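Steam at the counter: an interview with the cook at Melska

Melska is a small dumpling and soup place on the ground floor of the Magalhães building in Flalmont. It seats 29. The cook who runs it spent years in hotel kitchens before taking over the lease, and she does most of her work at a counter the guests can see.

We met at 2 in the afternoon, after lunch service. I asked why she had wanted an open counter.

"I was tired of working in a basement," she said. "In the last hotel I did breakfast for 161 people and never saw one of them eat."

The counter was built by Flollitz, a local shop that mostly does bathrooms. She wanted the pots set down into the surface, so that a tall soup pot would not block her view of the room. The first drawing had three wells. She cut it to a pair and used the money for a better extractor.

"Three looked good on paper," she said. "But I only make one broth and one porridge. The third would have been a place to put towels."

She chose the pale color herself and has been told more than once that it was a mistake. Turmeric is the worst, then soy sauce if it sits overnight. She wipes down with warm water and a little dish soap, and keeps baking soda for the yellow spots. The grooved wall behind gets a soft brush at closing.

"The grooves hold flour. I didn't think about that when I picked it. I like how it looks, so I brush it."

The steamers are bamboo, and she has tried the alternatives. Metal ones drip, she says, and the tops of the buns come out wet. Bamboo takes up some of the water. She buys the baskets plain, soaks them before the first use and steams them empty once to get rid of the smell. 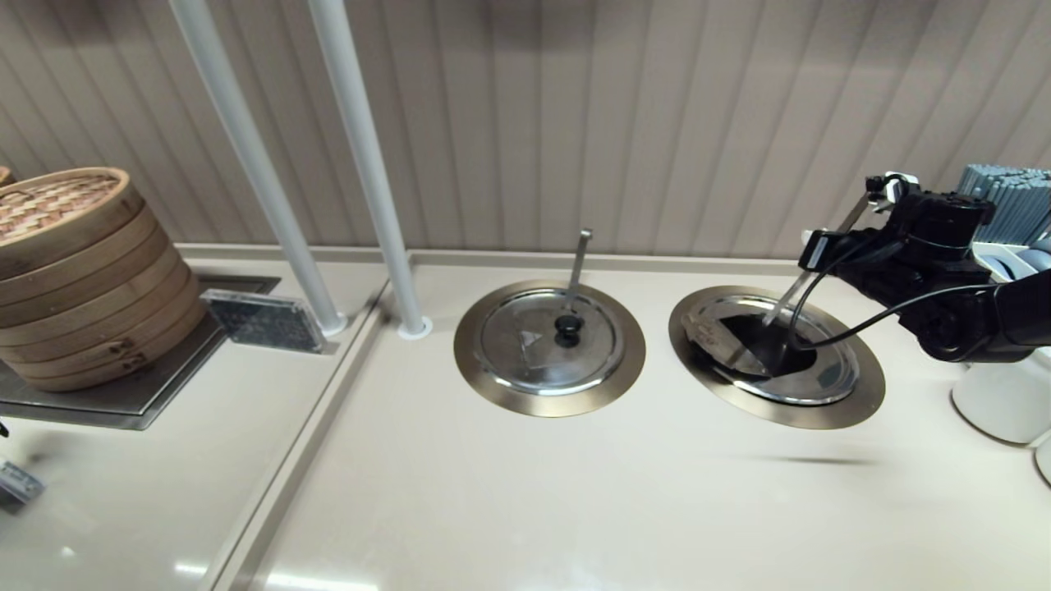

"I keep the stack on a steel tray so I can move the whole thing," she said. "A wet basket straight on the counter leaves a ring."

A basket lasts her most of a year. The bottom tier goes first, so she changes the order every week – when she remembers. Split ones go home with her and hold onions.

Lids are a sore point. She keeps the pots covered between orders, and new staff tend to leave them open because they like to look at the broth. It loses heat and gets salty. She has stopped arguing and just puts the lid back.

I asked about prices. A full set with soup was 65 when she opened and has gone up once. She expects it to go up again in August, when the lease is renewed.

"I'll tell the regulars first," she said, and went to start the rice.

14 comments · 38 shares

Related
Where to eat noodles in Flalmont
How to season a new bamboo steamer
Pale countertops: five owners on stains
The bakery that closes at noon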